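首页 课程 学生项目 往期报告 联系我们

本网站使用 Cookie 来改善您的浏览体验。继续浏览即表示您同意我们的使用方式。 接受 设置

一口水的路程:Subramaniam 宿舍楼喝水习惯小调查

课程项目报告
小组成员:Harsh Chaturvedi、Burgi Schwaiger、Tharun Chowdary
提交日期:2022年7月12日

一、我们怎么会想到这个题目

题目其实是从一次头疼开始的。期中那阵子,Burgi 连着好几个下午都说脑袋发沉,吃了东西、睡了午觉都没有好转,后来 Harsh 随口问了一句“你今天喝水了吗”,她想了很久,说早上好像喝了半杯咖啡。我们三个人坐在 Gikora 的靠窗位子上笑了一阵,笑完轮流回想自己当天喝了多少,结果谁也说不清楚。吃过什么大家都记得,连配菜都记得,喝水这件事却像没有发生过一样。

那时课程正好要求交项目提纲,要选一个“身边的、可以自己动手记录的”日常行为。原来准备的题目是食堂排队,已经写了一页多,当天晚上就换掉了。现在回头看,换得很值,虽然中间有几个星期我们都很怀念食堂排队。

报告想回答的问题很朴素:住在同一栋楼里的人,什么时候喝水,在哪里接水,用什么喝,又是什么让他们想喝却没有喝。我们没有医学背景,所以从头到尾不讨论“一天应该喝多少”,也请读到这里的同学不要拿这份报告去和家里人争论这个问题(Tharun 已经试过一次,效果不好)。

二、做法

记录一共做了6周。参加的同学都住在 Subramaniam 宿舍楼,分布在3个楼层,每个楼层走廊尽头有一处接水点。我们请大家每喝一次水就写一行,写时间、地点、容器,愿意的话再加一句备注。记录用的是共享表格,是 Tharun 照着他以前记账用的 Clulter 模板改出来的,列名里到最后都还留着“支出类别”四个字,大家在那一栏里填了“茶”“白开水”“忘了”,看着倒也通顺。

为了不让人嫌烦,我们约定每天提醒最多5次。头一个星期提醒得太勤,有同学把群静音了,后来就改成饭后和睡前发,语气也温和了许多。睡前那一条由 Burgi 负责写,她常常顺便说几句当天的天气和楼下那棵树,不少参加者告诉我们,他们留在群里主要是为了看这个。

最后整理出来可以用的记录有1529条。重复的、时间写反的、整行只有一个表情符号的,我们都拿掉了。拿掉哪些由三个人一起商量,意见不同的时候就留着,在旁边标个记号。

除了表格,我们还和一部分参加者聊了天,地点大多是公共厨房,聊的时候不录音,回来以后再凭记忆写下来。这样做当然会漏掉一些话,可是厨房里水壶一响,录音也听不见什么。

三、我们看到了什么

1. 喝水跟着别的事情走

我们一开始以为人是渴了才喝水。表格看下来,多数记录都挂在别的事情后面:刷完牙,下课回来,打完一通电话,等面条煮开。备注里写“口渴”的很少,写“路过”的倒是很多。有一位同学的记录几乎全部集中在洗衣服的日子,我们去问她,她说洗衣房要经过接水点,手里反正空着也是空着,就把水瓶带上了。

由此也容易理解为什么假期前后大家喝得乱。课表一停,那些挂着喝水的事情也跟着散了,早上那一杯常常拖到中午,有人干脆和午饭的汤合并。Harsh 在备注里写过“汤算不算”,这个问题我们讨论了整整一顿晚饭,最后决定算,但是单独放一类。

2. 走廊很长

住在接水点旁边的同学和住在另一头的同学,差别比我们预想的大。住得近的人一次只接一点,杯子小,来回次数多;住得远的人喜欢一次接满,放在桌上慢慢喝,喝到最后那一点常常倒掉,嫌放久了有味道。还有一种情况是我们设计表格的时候完全没有想到的:穿睡衣不好意思出门。这一条出现在好几位同学的聊天里,说的时候都压低了声音。Harsh 听完回宿舍就把自己的睡裤换成了运动裤,说这样晚上接水的范围一下子扩大了。

二层的接水点中间坏过一阵,那几天的记录很有意思。大家没有像我们猜的那样多走一层楼梯,而是互相借水。有人烧了一壶摆在门口,贴了张纸条请大家自便。借过水的人后来彼此都认识了,有两个房间到现在还在一起吃早饭。这件事很难放进表格里,我们却觉得是整个项目里最想写下来的一段。

3. 容器的脾气

这一部分写得最长,也请老师多包涵,我们三个人对杯子都有自己的感情。

马克杯最受欢迎,也最不出门。它待在书桌上,和书、充电线、没吃完的饼干挤在一起,主人一起身就把它忘了。玻璃杯用的人少,理由差不多都是怕碰倒。保温杯在冷天占了上风,天一热就退到柜子里去了,有位同学说夏天打开保温杯的时候总觉得自己像爷爷。

塑料水瓶的情况复杂一些。优点是轻,摔了也不心疼,放进书包侧袋就能走;麻烦都在瓶盖上。盖子要拧好几圈的,上课时不好意思拧;一掰就开的,放在包里又让人不放心。我们注意到一个小规律:打开要用两只手的瓶子,在图书馆里的记录特别少,在宿舍里就和别的没什么区别。Tharun 为此做了一张对照表,附在报告后面,表格画得比内容漂亮,他自己也承认。

清洗也值得提一句。瓶口窄的瓶子,手伸不进去,刷子又常常被室友拿去刷别的东西。有几位同学换瓶子的原因就是“不想再洗了”。我们原来把这一类归到“浪费”里,聊过之后改了名字,叫“洗不动”,好像更接近他们的心情。

4. 看得见的水和看不见的水

到了第四周,我们请愿意的同学试一个很小的变化:把水放到眼睛常看的地方,桌子靠里的一侧也行,窗台也行,只要抬头能看见,别的都照旧。有人坚持下来了,有人两天就放弃了,说桌上实在没有地方。坚持下来的人,下午的记录比以前密一些,晚上变化不大。

我们不敢把话说满。参加的人本来就对这个题目有兴趣,又知道有人会看表格,多喝几口也许只是为了让我们高兴。有位同学坦白说,她看到提醒的时候会先喝一口,再去填表,心里才踏实。像这样的诚实我们非常感激,也只好在结论里把声音放低一点。

四、没有做好的地方

首先是记录全凭自觉。忙的时候大家会在睡前一口气补完一天的,时间都写成整点,看起来整整齐齐,反而让人不太相信。其次,我们没有记水量,只记了次数,一大杯和一小口在表格里长得一模一样。Burgi 提议过发统一的杯子,我们算了算经费,就没有再提。

还有一件事是分工。前半段三个人什么都一起做,聊天一起去,录入也一起,结果厨房里常常是三个人围着一位同学问,对方明显有点紧张。后来改成一个人去聊,另外两个人整理表格,气氛就好多了。如果11月能接着做冷天的部分,我们会从一开始就这样安排。

指导我们读书报告的 Semon 小组借给我们一份旧问卷,里面有一题问“您最近一次在没有人提醒的情况下喝水是什么时候”。我们原样放进了聊天提纲,收到的回答五花八门,停顿都很长。这道题我们舍不得删,又不知道怎么统计,只好把回答原样抄在附录里。

五、一点建议

写给住在同一栋楼里的同学:出门接水的时候,可以敲敲隔壁的门问一声。写给选容器的同学:先在店里试着用一只手打开看看,再想一想自己会不会愿意洗它。写给宿舍楼管理处:走廊那一头如果能再添一处接水点,住得远的人一定会很高兴,灯也请亮一点。

谢谢每一位填过表的人,包括那些只填了一天的。谢谢把水壶摆在门口的同学,你的纸条我们一直留着。 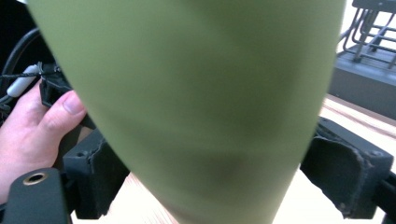
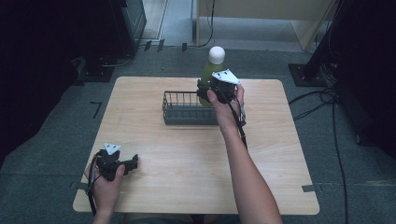
读者留言

Pavithra Bhat:借水那一段我看了两遍。我们楼的接水点也坏过,可是大家各自下楼去买,没有人想到烧一壶放在门口,现在觉得有点可惜。另外我完全同意“洗不动”这个分类,建议你们单独写一篇。

Kristine Panganiban:汤当然算啊!不过想问一下,咖啡你们最后归到哪里了?正文里只在开头出现过一次,附录我没有找到。

Harsh Chaturvedi:回 Kristine,咖啡和茶放在同一类,附录的表头写得不清楚,抱歉,我回头改。

Kristine Panganiban:收到,谢谢。刚才写留言的时候顺手喝了一口水,要不要帮你们补一行?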